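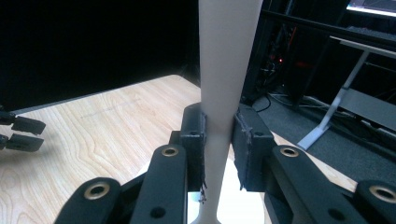 Figure 1: Matte cream-white, narrowing to a waist and widening again at the rounded base.

One Stand, Eight Hooks: Storing Cooking Tools in the Folum Kitchen
Project report, Introduction to Home Product Design
April 3, 2020

Where the project started

The shared kitchen in Folum House has one utensil drawer, and it jams. Every resident has a favorite way of opening it (mine is to push down on the whisk with a ruler), and for this course I wanted to work on a problem I could walk down the hall and look at. My question was simple: could a mug tree, the kind with hooks all around the top of a pole, hold the tools we use every day and leave the drawer for everything else?

I loved this idea from the first evening. A mug tree takes up a small circle of counter and puts everything else up in the air. It can be turned. It looks cheerful even when it is empty! What I didn't know was whether a shape meant for cups would put up with long handles.

Choosing the stand

I compared two stands on paper before picking one. The Josari has its hooks in two tiers, one above the other, and the lower tier is too close to the counter for anything longer than a measuring spoon. The Tamomine has all of its hooks at the top, so the whole height of the pole is free below them. I chose the Tamomine for that reason and because its base is broad and flat.

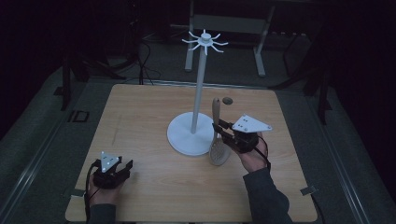 Figure 2: The stand on the wooden table, with the slotted spoon alongside.

The eight hooks are thin and curve up at the tip, and they spread out in every direction like a star. With cups, you slip the handle over the tip and let go. Most wooden spoons don't have a handle you can slip over anything, so I tied cotton string loops to the tools for the hanging tests. I started with loops that were far too long and ended up with short ones that you can still get a finger through.

What I tested

Hanging. I hung and removed tools until I reached 100 tries, changing the tool and the hook as I went. I counted a try as clean if the tool went on the hook I was aiming for without knocking a neighbor. 59 were clean. Nearly all of the others happened with the stand more than half full, when long tools start swinging into each other.

Balance. I loaded the stand from one side only, which is what people do in real life when it sits against a wall. Light wooden tools were fine. A steel ladle was fine too. Two steel ladles and a potato masher on neighboring hooks made the base rock when I turned the stand, and I stopped there because I didn't want to pay for a new one.

Reach. I asked 17 people in the building to take down a slotted spoon while pretending to watch a pot. This was the most fun part of the whole project. People grabbed the handle low, near the head of the spoon, and lifted straight up, when I had expected them to go for the loop. So the space around the lower part of each tool matters more than I had planned for!

What I changed

I gave up on using every hook. My best layout has long tools on every other hook and short things, like the tea strainer, in between. That way the long ones have room to swing. I also moved the heaviest tool to the side facing the wall and put another fairly heavy one directly across from it.

The other change was about the surface. On a bare tabletop the stand slides a little when you pull a tool off at an angle — a thin cork mat from the Baert store fixed that in one evening, and it catches drips as well. I should have tried it before the hanging tests, since some of my failed tries might have been the stand moving and my results can't separate the two.

How it did in the kitchen

The stand sat by the stove for 7 days with a note asking people to put things back. They mostly did. The drawer opened without the ruler the entire time, and I was thrilled. The slotted spoon was always on the same hook by the end, even though I had never labeled anything. The only real complaint was that string loops get greasy. Silicone loops would wash better, and I would like to try them next.

Problems with my method

I did all the hanging tries myself, so I got better with practice, and my later numbers look nicer than my early ones. I never weighed the tools. The reach test was done standing up only, and a lower counter could give different results.

If I continue in August, I want to shape a loop that clips onto a plain round handle without a knot, and try it on the thickest spoon in the drawer first. The stand is staying by the stove until then, mat included.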